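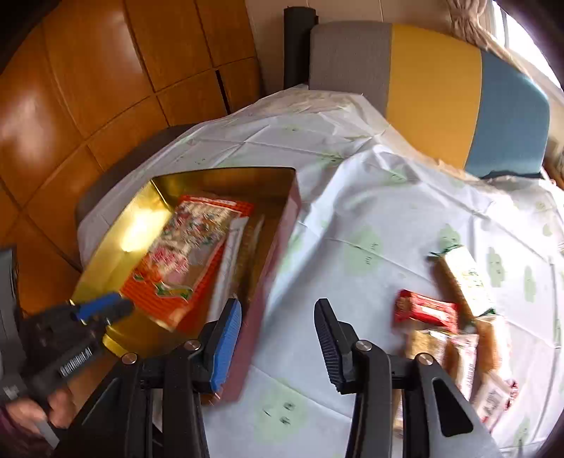 Kanako Sakamoto

The snack box table is back at the Gaviscombe library, and this year it's bigger than ever! Anyone who stopped by the community room on Saturday morning found the cloth down, the snacks out and plenty of boxes waiting to be filled for neighbors who can't easily get out to the shops in winter.

The goal is 200 boxes by the end of the month. Last winter the group packed 100, and they were gone so fast that a second round had to be put together in a hurry (I was there for that one, and my fingers smelled like rice crackers for two days).

The idea is a simple one. Each box gets a mix of individually wrapped snacks, some sweet and some salty, plus a handwritten card. A bigger bag usually goes in first, tilted if it won't lie flat, and the slim packets stand up along the side. After that it's bars, crackers and biscuits in whatever order they fit, and people get very serious about this part!

The boxes themselves are a real treat. Several are leftover gift boxes that families saved from the holidays, including one with a dark red-brown side and a shiny gold foil lining that makes even a plain packet of crackers look like a present. If you have sturdy boxes like that sitting in a closet, please bring them in. Lids are nice but they don't have to match.

"I came for half an hour and stayed until lunch," said Majdi Hijazi, who moved to Skokham in October and was packing for the first time. "You start wanting every box to be the best one."

Oisín Brennan has been keeping the snack pile stocked. He said donations stand at 800 wrapped items so far, with more promised from families at the elementary school. Savory snacks are running low, so crackers and pretzels are especially welcome right now. Everything needs to be sealed in its own wrapper, with the date still readable. Homemade goodies can't go in the boxes, but they are very welcome on the coffee cart for the packers!

There's also a new card corner for kids, run by Yuto Hayashi. Younger children can draw while the grown-ups pack, and every drawing goes in a box. I saw a wonderful one of a whale wearing mittens.

Deliveries will cover 36 streets, including the roads past the old mill that were missed last year. Drivers are still needed for the Skokham side. Each route takes less than an hour, and you can share one with a friend.

Packing continues every Saturday this month from 9:30 to noon in the community room. No sign-up is needed for packing. To drive a route or to suggest someone who would enjoy a box, leave a note at the front desk for Diarmuid Ó Dubhghaill.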